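Microfiber towel

A microfiber towel is a cloth for cleaning, drying or polishing, made from synthetic fibers finer than those used in ordinary textiles. Most are knitted from polyester, or from a blend of polyester and polyamide, and finished with a raised pile. They are sold in small squares for dusting and glass, and in longer rectangles for drying hair, dishes, vehicles and sports equipment.

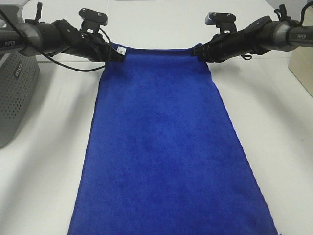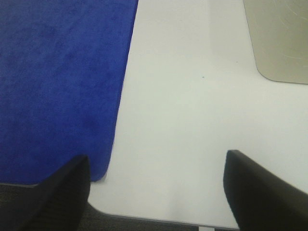
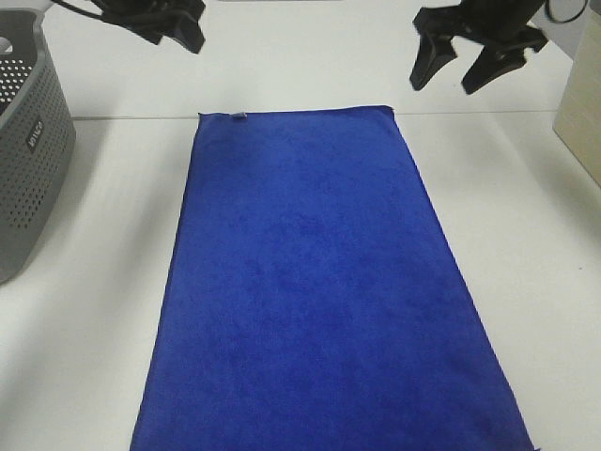

A blue microfiber towel on a white tabletop.

Fiber

A fiber is generally classed as microfiber when its linear density is below one denier. Denier is the mass in grams of 9,000 meters of fiber; the related unit decitex uses 10,000 meters. In split microfiber, each filament is spun from two polymers and then divided into wedge-shaped segments by heat, chemicals or mechanical action. The segments have sharp edges and narrow gaps between them, which hold water and fine dust by capillary action. Unsplit microfiber feels smoother and takes up less water.

Construction

Most towels are warp knitted or circular knitted. Loops may be left whole (terry), cut and brushed (plush), or knitted in a raised grid (waffle). Brushed pile has a nap, and pressing it in different directions changes how it reflects light, so that a cloth dyed a single color can look mottled.

Edges are overlocked, hemmed, bound with tape, or cut by heat or ultrasound without stitching. Stitched edges last longer in the wash but may be firmer than the pile, a matter of concern on soft paint and coated lenses. A care label is commonly sewn into the hem near a corner. Some makers use a tear-off label or print the instructions on the packaging.

Weight

Fabric weight is stated in grams per square meter (gsm). Glass cloths are light and have little pile. General cleaning cloths are of medium weight, and drying towels are heavier. The Vesport drying towel is listed at 900 gsm and the double-layer Grultelberg at 1273 gsm. Heavier cloth holds more water per unit of area, but takes longer to dry and is harder to wring by hand.

Folding

A rectangular towel is usually laid flat and smoothed before folding. The two corners of one short edge are brought to the opposite edge, and the doubled cloth is folded again in the same direction or across its width. A towel folded to quarters presents eight usable faces, counting both sides and refolding as each becomes soiled. For shelf storage, the Geraghty method folds the long edges inward to give a strip three layers thick, which is then rolled from one end.

Care

Microfiber is washed in warm or cool water with liquid detergent, separately from cotton, which sheds lint into the pile. Fabric softener coats the fibers and reduces absorbency. Chlorine bleach weakens polyamide. Drying is on a line or at low heat, as high heat can fuse the fiber tips and leave the pile stiff. Dark blue and red towels may release dye in the first washes and are kept apart from light items. Stitis, a supplier of cleaning textiles, rates its plush range for 1000 washes at low temperature.

Washing releases short fiber fragments into waste water. The amount depends on the knit, the edge finish, the age of the cloth and the wash program. Filter bags and machine filters retain part of this material.

See also

Chamois leather
Dishcloth
Terrycloth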